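住まいと道具の相談室 > 壁・額・インテリア > 絵のパネル

星月夜のパネル、縁の金具を外すか残すかで迷っています

ねぎま507
ゴッホの「星月夜」を印刷した大きなパネルを譲ってもらいました。額には入っておらず、厚みのある板状で、側面は暗い青緑に塗ってあります。前の持ち主は店の仕切りに使っていたそうで、下側の縁に掛け金の板やリング、ラッチのような金具がまとめて付いています。

うちでは居間の壁に普通の絵として掛けたいです。知りたいのは次のことです。

・金具は外したほうがいいのか。外した跡はどうするのか。
・側面の塗装に少し擦れた所があり、近い色で直せるか。
・印刷面に指の跡がついていて、何で拭けばいいか。
・壁は石膏ボードです。どう掛けるのが安全か。

金具は全部銀色で、それなりに重さがあります。パネルの裏は木の枠が回してあり、真ん中は空洞のようです。重さは体重計で測って12キロでした。電動ドライバーは持っていませんが、普通のドライバーと六角レンチならあります。賃貸ではないので、壁に穴をあけるのは構いません。よろしくお願いします。

ぽんかん通り
外せばいいと思います。下側なら目立たないのでそのままでもいいと思います。
拭くのは乾いた布で。うちはメガネ拭きで拭いています。
12キロだと画びょうタイプのフックは無理です。ホームセンターで相談してください。

Wendelin Aebischer
似たパネルを貸し出し展示で扱っていたことがあるので、順番に書きます。作業はできれば金具、側面、印刷面、壁の順にしてください。先に拭いても、金具を外すときにまた手の跡がつきます。

1 金具
壁に掛けるなら外すほうをすすめます。輪になった部品は扉の開け閉めやエアコンの風で揺れて、壁紙に細い傷をつけます。音も意外に気になります。

まず床に毛布を敷き、印刷面を上にしてパネルを寝かせます。縁を机の端から少し出せるなら、そのほうがドライバーを真っすぐ当てられます。いきなり土台の板を外さず、ぶら下がっている輪やシャックルのような、手で外れるものから外してください。重いものが下がったままねじを緩めると、最後の一本に力がかかって穴が広がります。

ねじが固いときは、一度締める方向にほんの少し力をかけてから緩めると動くことがあります。塗料がねじの溝に詰まっていたら、千枚通しか爪楊枝でかき出します。頭をなめてしまったら幅の広い輪ゴムを挟んで押しながら回します。それで駄目なら無理をせず、貫通ドライバーを買うほうが早いです。リベットで留まっていた場合はドリルが要るので、工作室のある店に持ち込んだほうがいいでしょう。

外した金具はねじと一緒に袋に入れて、裏の木枠にテープで留めておくと、なくしません。いつか人に譲るときにも一緒に渡せます。

2 穴と側面
ねじ穴は木工用パテで埋めます。私はHaslingerの白いパテを使いましたが、木工用なら何でもいいです。少し盛り上がるくらいに詰め、乾いてから240番くらいの紙やすりを当て木に巻いて平らにします。縁と印刷面の境目にはマスキングテープを貼ってください。やすりの角が印刷に当たると、そこだけ白くなって直せません。

色は、つや消しの水性アクリルを混ぜて作れます。青緑に黒を足していくと暗くなりますが、黒は入れすぎやすいので爪の先ほどずつ。乾くと一段暗く見えるため、要らない紙に塗って乾かしてから縁に並べて比べます。縁の色にもともと少しむらがあるなら、ぴったり合わせる必要はありません。面で塗らず、小さな筆か、ちぎったスポンジで軽くたたくようにすると、直した所が目立ちにくいです。

擦れた所が広いなら、その辺を端から端まで塗り直したほうがきれいです。一辺だけ色が違っても、壁に掛けると上と下は同時に見えません。

3 印刷面
最初に柔らかい刷毛でほこりを払います。ほこりが残ったまま拭くと細かい傷になります。次に乾いたマイクロファイバー。指の跡が残るときは、水で湿らせて固く絞った布で、目立たない隅を試してからにします。布に色が移ったらそこでやめてください。アルコールとガラス用の洗剤は使わないこと。インクの上に保護の膜がないものだと、ひと拭きで色が落ちます。

筆の跡が立体的に見えても、印刷だけで表面は平らなものが多いです。光を斜めから当てて見ると、つやの具合や拭きむらがよくわかります。正面から見て何ともないのに、窓側から見ると白く筋が出ていることがあるので、拭いたあとは一度横からも見てください。

4 壁
石膏ボードだけで12キロを受けるのはおすすめしません。下地探しの針か磁石で間柱を見つけて、そこに木ねじを効かせます。パネルの裏に木枠が回っているなら、フレンチクリートという、斜めに切った板同士を引っかける方式が楽です。壁側の板は間柱を二本またぐ長さにします。水平は壁側の板で決まるので、水平器はそのとき使います。

ひもで吊る場合は、裏枠の左右に吊り金具を付け、壁のフックも左右に分けます。どちらの方法でも、下の両隅に厚さのそろったフェルトを貼ると、傾きません。

高さは、絵の中心が床から145センチ前後だと立って見るのにちょうどいいです。ソファの後ろなら背もたれの上を21センチくらいあけると頭が当たりません。

ねぎま507
詳しくありがとうございます。ねじは思ったより素直に緩みそうです。Sidbergというメーカーの吊り金具が家に余っていたのですが、袋に耐荷重が書いていません。使わないほうがいいですか。あと、金具を残したまま床に立て掛けるのはどうでしょう。

Wendelin Aebischer
耐荷重のわからない金具は使わないでください。数百円のことなので、買い直したほうが安心です。

床に立て掛けるのも悪くないです。その場合は金具のある辺を上か横にします。下にすると金具に重さが集中して、床にも縁にも跡がつきます。「星月夜」は上下がはっきりした絵なので、下の辺に付いているなら、やはり外すことになります。滑り止めのゴムを下の両隅に敷いて、上は転倒防止の紐で壁に留めてください。

もう一つ、直射日光の入る壁は避けたほうがいいです。青は残っても黄色から先に薄くなることがあり、星の明るさがぼんやりしてきます。
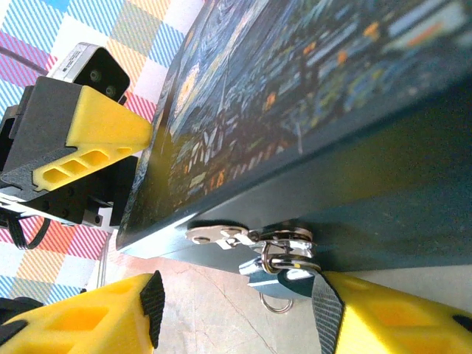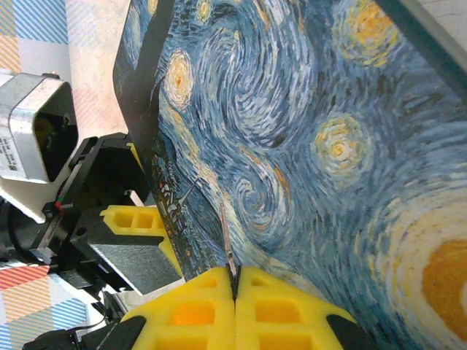
ゴッホ「星月夜」の大きなプリント。1枚目に縁の金具が写っています。

ねぎま507
間柱に掛ける方法でやってみます。色合わせは紙に塗って乾かしてからにします。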